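Sorting out the snack situation

30/01/2019

So the pantry finally beat me. I opened the door to get the rice out and a packet of crackers slid off the top shelf, hit the bench, and emptied itself into the cutlery drawer (which I'd left open, my own fault). I stood there picking crumbs out of the teaspoons and decided that was it, the whole thing was coming out.

If you've been reading since June you'll remember I already did the pantry once. I bought the matching jars, I wrote the labels, I was very pleased with myself! The flour and the sugar and the oats have stayed put ever since, so I'll give the jars that much. The trouble has always been the little stuff. Cups of this, sachets of that, the small carton you bought because it was on special, the half-eaten bag with a peg on it. None of it stacks and none of it wants to live in a jar, and it all ends up in a heap on the middle shelf where the heaviest thing wins.

My first go at fixing it was a drawer unit from Filtstead, which I saw in their catalogue and got quite carried away about. It was 146 dollars and it didn't fit. I'd measured the shelf but not the door frame, and the hinge sticks out just enough to stop the bottom drawer opening more than a hand's width. It's in the laundry now, full of batteries and light globes, and it's doing a lovely job in there, so I refuse to feel bad about it.

What I've gone with instead is trays and baskets, which is about as basic as it gets. The trays are clear acrylic ones, long and narrow, so they slide in end-on and you pull the whole thing out like a drawer when you want something from the back. The baskets are plain plastic with holes all over. I got most of it from Matby in one trip and the lot came to 95 dollars, and I had enough left in my patience budget to stop for a coffee on the way home.

Then I laid everything out on the big table and started playing shops. I'm a firm believer in doing this bit away from the pantry. If you sort in front of the shelves you just shuffle things from one spot to another and call it a day, but once it's all out on a table you have to make up your mind about each thing. 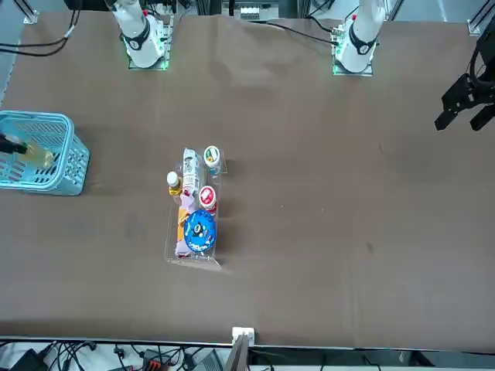 The rule I settled on is that the tray is for grab-and-go and the basket is for bottles. Anything with a lid you peel or a packet you tear goes in the tray, and I try to keep the round things together because they waste so much room when you dot them about. Cartons go in lengthwise. Flat packets get tucked in last, down the side of whatever's biggest, and it doesn't matter if they overlap a bit as long as you can see a corner of each one.

Bottles get their own basket for one reason and that reason is drips. I don't care how well you wipe the neck, sooner or later there's a ring on the shelf, and then there's a ring on the shelf with sesame seeds stuck in it. A plastic basket you can pick up and rinse under the tap and it's as good as new. I did consider lining it with paper towel and then remembered what happened to the paper towel under the honey, so no thank you.

I did get sidetracked checking dates. I won't tell you the oldest thing I found but it was a jar of Sani mustard and it had moved house with me. There were also three open packets of the same Morkis biscuits, all a bit soft, which explains why I keep thinking we're out of biscuits and buying more. They went into a slice that afternoon with some condensed milk and nobody in my house complained about the texture.

A couple of things I'd do differently. I'd buy one more tray, because I've already got an overflow of muesli bars sitting loose beside the tea. And I'd think harder about which shelf. I put the snack tray at my own eye level without thinking, and of course that means the shorter members of the household drag a chair over, and I come in to find someone up on tiptoe with an arm in the pantry. It's moved down one now, and the tinned tomatoes have gone up.

I haven't labelled anything this time either. You can see straight through the trays, and last time half my labels were lies by the end of the month anyway.

Next on the list is under the kitchen sink, and I'm dreading it. There's a bucket at the back that I haven't looked inside for a good while. If anyone has found a basket that fits around the pipe without having to be hacked up with scissors, please leave me a comment and tell me where you got it!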